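Search this site
Home Projects Gallery Budget notes Contact

Norneck kitchen arm: planning gallery

We are a small group planning the purchase of one arm for kitchen work, and this page keeps the pictures next to the numbers. Jolien De Smet put together the budget. The simulated kitchen is called Skirketti, and all the stove work gets tried there before any hardware is ordered.
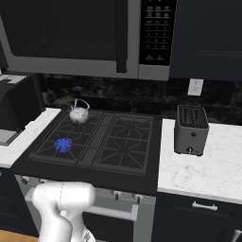

Kettle and stove work in Skirketti.
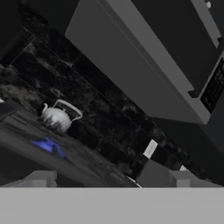

The gripper is the line in the budget we have changed most often. Ziverberg quoted 2,449 for theirs with the wrist adapter included. Van Loon came in lower, but the adapter is a separate item at 116 and the spare finger pads are extra again. Both pictures have the white kettle on the stove, and its thin arched handle is the part we care about when comparing fingers. Blocky fingers like the two in the second picture are what both suppliers ship as standard. We asked each of them for a narrower pair and are waiting on prices. The lit burner in both views is also why there is a heat sleeve on the list, which was missing from the first draft.

Other items in the plan:

Mounting. We set aside 700 for a floor plate and the fitting work. A rail would let the arm travel along the counter, but it doesn't fit this year's budget.

Spares. Finger pads wear out first, so we are ordering 4 sets with the arm. Ordering them later means paying for shipping twice.

Training time. Van Loon includes one day on site. Ziverberg charges for it, and Jolien has asked whether it can be folded into the service contract.

The order goes in at the end of September. Prices on this page are before tax and will be updated when the revised quotes arrive. Questions about the spreadsheet go to Jolien through the contact page.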